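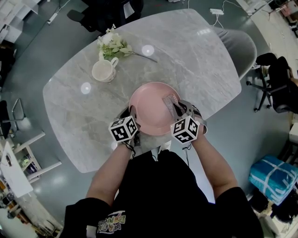
**Sparkly scrub pads – are you all using these on everything?**

**glenys_samuel** – 16/09/2018

Okay, I need to gush for a minute! I picked up a pack of those glittery mesh pads (the pink ones, they look like somebody knitted them out of tinsel) and I am in love. I've done every plate in the house. I did the pink plates with the raised rim first because that's where dried egg likes to hide, right in the corner where the rim turns up, and the pad folds down thin enough to get in there. My regular sponge just skates over it.

So now I want to use them on everything, and my question is how far I can go. We have one of those big marble-patterned tables with a glossy top, and there's a mug ring on it that has outlived two bottles of spray. Can I scrub it with the pad? Gently? Please say yes.

---

**jadwiga_sz**

Please say no! Step away from the table, Glenys!

I have the same kind of top and I ruined a patch of it in May with a pad a lot like yours. You can't see it from straight on, but sit down with a lamp overhead and there it is, a dull spot the size of a saucer. The shine is only on the surface. Once you've scratched it you can't buff it back, at least I couldn't.

For mug rings I use baking soda mixed with a little water, left on for 9 minutes (I set the oven timer) and wiped off with a soft cloth. Then a dry cloth.

---

**Barbara Sadowski**

I'm going to disagree with Jadwiga a little bit. There are two kinds of these pads. One is plain plastic mesh over foam, and the sparkle is just shiny thread. The other has real metal in it and will scratch anything you look at. I've used the plastic kind on my counter for years and it still gleams.

Rub it on the bottom of an old plate or the inside of a sink you don't care about. If it leaves gray marks, it's metal.

---

**glenys_samuel**

Ooh, good to know. I threw out the package of course, so I'll have to do the gray mark test.
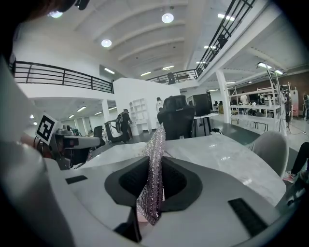
The folding is what sold me, by the way! You fold the pad in half the long way and you get a nice stiff edge, and that edge goes right along a rim or around the bottom of a mug handle. Then you open it back up for the flat part. I felt like a genius. My husband was less impressed, but he doesn't do the eggs.

---

**wieslawa_szcz**

Fold them, yes!! I've been telling my sister this forever. I also cut one in half for bottles and travel cups. It does shed a little at the cut side, so rinse well.

Where did you get yours? I buy mine at Stępień, the little housewares place in Prundutden, and they only ever have silver. I want pink.

---

**glenys_samuel**

Mine came from Brerketti, bottom shelf by the dish racks. They had pink and silver mixed together, so pretty.

---

**jadwiga_sz**

Barbara, mine was plastic, and it still dulled the table. I did the sink test and everything. Maybe I pressed too hard, I'll give you that. But a plate has a hard glaze on it and a tabletop doesn't, and I wouldn't risk a whole table over one ring.

---

**Barbara Sadowski**

That's fair. How hard were you pressing? And was there grit on it? I always wipe crumbs off first, a bit of sand under any pad is going to scratch. I'd still go ahead, but start on the underside or way out by a corner.

---

**marianna_k**

Jumping in with a boring vote for the baking soda. It worked on mine, although it took two rounds. Also check under your fake flowers if you keep any on the table! I found a faint green smudge under mine that I'd been wiping around for months – came right up with dish soap.

How long do the pads last you all? I toss mine after about 40 sinkfuls and my mother thinks that's wasteful.

---

**wieslawa_szcz**

Your mother is right, haha. I go until they lose their spring. Then they move to the garden bucket for flowerpots.

---

**glenys_samuel**

Update! No gray marks in the sink, so mine are plastic. I chickened out on the table anyway and did the baking soda. The first round took off maybe half the ring, so I'm doing a second after supper. The pads are staying on dish duty, and I'm starting on the muffin tins tomorrow. Wiesława, I'll look for an all-pink pack for you next time I'm in there.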